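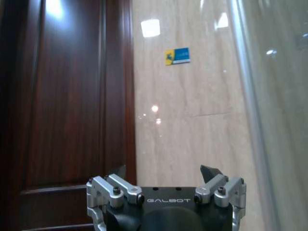

Between the door and the shower glass, gripper open.

August, 9:40 p.m.

Spent most of today on the equipment budget for the Drindis and I am still not done. The owners want one page with one number on it. I have four pages and three numbers.

What we have to decide is whether to lease one two-armed machine for bathroom towels next year or put the same money into the things housekeeping has been asking for. We have 43 rooms. Hứa says towels are the worst part of the job for the older staff, all the bending, and I believe her. She has done it longer than any of us.

Danelau sent over the lease terms this morning. The monthly figure is close to what I expected. The extras are where it goes up. Spare fingertips are a separate line. So is the service visit, and so is the setup, which they charge by room layout. I called and asked what counts as a layout. If the shower is on the other side, that is a second layout. We have three kinds of bathroom, four if you count the two rooms Elwood redid on the top floor. Each layout is $600. I wrote that down twice so I would not forget to add it.

Then there is the width of things. I took the tape measure up to the small bathroom after lunch. The door opening there is 32 inches with the casing on both sides, and the casing is old varnished wood that marks if you look at it wrong. I want money set aside for touching it up. Elwood said to put corner guards on instead and he is probably right, but guards for every door is another line, and then the owners will ask why we are buying guards for a thing we have not got yet.

Keisha Dunleavy came by at two to go over insurance. She asked about the glass first. Shower panels are covered for guest damage and for staff damage, and she does not know yet which one a leased machine would be. She will ask. I have put in the cost of replacing one curved panel in case the answer is neither. I also asked about the marble and she just wrote that down. 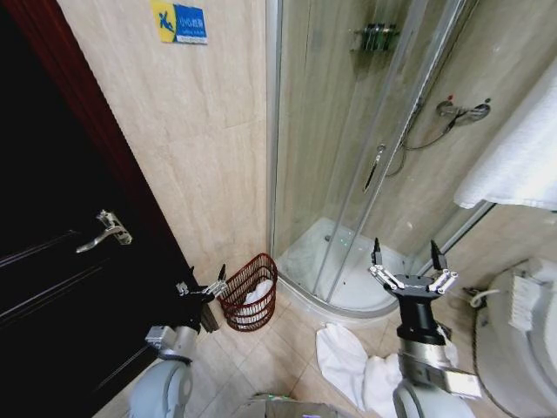 Right arm over the towel, left arm toward the basket.

The other thing is baskets. I had not budgeted for any. The wire mesh kind looks nice in the corner and guests like it, but it takes up floor between the door and the shower, and floor is what we are short of in the small rooms. I priced a plain narrow bin with straight sides. It is cheaper than the one we have now. Hứa does not like it. She says it looks like an office. We left it open.

Also to add, so I have it somewhere:
Charging spot on the second floor, needs an outlet, ask Elwood what the electrician wants for it.
Place to store it at night. Linen closet is full.
Two people trained, paid hours.
More towels. We are 69 short of a full set already, and that has nothing to do with any of this, but it comes out of the same money.

I did the total with a one-year lease and again with two. Two years is better per month, and I still lean toward one. If we get to next summer and the staff would sooner have new carts, I do not want to be the person who signed for the second year.

Keisha calls back in the morning - the glass, and whether they want photos of every bathroom or only one of each kind. Need to find the spare key for the top floor before then. Elwood had it last.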